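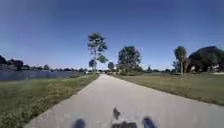

A concrete path with a grass strip to its left.

Cestdale council wants to hand the upkeep of its paths and verges to a private contractor, and says residents will get more work for less money. The papers put out in February run to 151 pages. They do not say very much about how.

Under the plan, Tannous would take over sweeping, mowing, weed control and small surface repairs on all paths the council looks after. The deal would last two years, with an option to extend. The council's own grounds team would be cut back and moved over to parks and cemeteries.

The case for the change rests on a single claim, repeated in the summary, in the main report and again in the cover note: that the service will be "smarter". In practice this means that paths would no longer be swept and mown to a fixed timetable. Crews would be sent out when the need arises, and the need would be judged by a piece of software called Tilent, which sorts reports from the public and ranks them.

That may work well. Plenty of verges are cut when they hardly need it, and others are left until the grass is leaning over the kerb. A timetable drawn up years ago is not sacred. But the papers offer no figures from anywhere Tilent has been used for this sort of job, and the section headed Evidence is a page and a half long, most of it a description of the screen that staff would look at.

There is also the matter of who reports. Last year the council logged 2594 complaints and requests about paths and verges. A table near the back breaks these down by ward, and it shows what anyone who has lived in the town for a while could guess. The streets around the station and the newer houses to the south send in a great many. The Nasia estate, which has some of the oldest paths in Cestdale, sends in very few.

The report treats this as a sign that Nasia is content. Residents at the drop-in session held in the estate's community hall took another view. Several said they had given up ringing because nothing came of it, and one pointed out that the online form asks for a street name when most of the footpaths there run behind the houses and have never had names. Under the new system a path that gets no reports drops down the list. It is hard to see how that ends with Nasia getting a better service than it has now.

Asked about this, the council said there would be "safeguards to ensure fairness across all wards". It did not say what they were. The papers mention a yearly review, to be carried out by the contractor.

Most of Nasia's paths were laid in 1978, when the estate was built, and the report says they have "reached the end of their expected life". It then leaves the subject alone. Replacing them is not part of the contract. Nor is there any separate money set aside for it in the coming year's budget, although the council says it "remains an ambition". Tannous would be asked to patch cracks and grind down raised edges, and would be paid for each visit. A cheap patch that fails by the following winter would mean another visit, and another payment. Perhaps the full contract has a clause to deal with that. The full contract has not been published, on grounds of commercial secrecy.

Then there is the grass. The plan would cut mowing on wider verges to a couple of times a season and call the rest "meadow areas". Done properly, this can be a fine thing. Wild flowers need poor soil, the right seed and somebody to take the cuttings away, and none of these is in the list of work. Leaving ordinary verge grass to grow tall and then chopping it down where it stands mostly gives you tall grass, followed by a thatch of dead grass. The report puts the change under the heading of wildlife. The saving from it turns up in another table, under staff hours.

Supporters of the plan have a fair point when they say the present service is poor. Leaves were still lying on the main walking route to the shops well into the new year, and the sweeper that was meant to clear them spent much of the autumn waiting for parts. The grounds team has been short of people for years. Keeping things exactly as they are would not please many either.

What the papers do not do is compare the contract with the obvious other choice, which is to fill the empty posts and buy a sweeper that runs. The line reads "in-house option considered and discounted". There is no costing beside it. When we asked for one, we were told that the work had been done "at a high level".

The promised saving is also less solid than it looks. It counts the wages the council would stop paying, but leaves out the cost of the staff who would have to watch over the contract, check the work and deal with complaints about it. It assumes that redundancy costs will be nil, as everyone affected will either move to the parks team or leave of their own accord. And it assumes that the price will stay the same if the two-year deal is extended, something a firm is rarely in a hurry to promise.

Tannous said in a short statement that it was "excited by the chance to work with the people of Cestdale" and that it would be wrong to comment further while talks were going on.

Comments on the plan can be sent through the council's website, or on paper from the library and the front desk at the council offices, where a printed copy of the report can be read but not taken away. The form has six questions. The first asks whether you agree that paths should be clean and safe. None of them asks whether the work should be handed to a contractor, though there is a box at the end for other remarks.

A decision is expected in the spring. Councillors will be shown the contract in a private session beforehand.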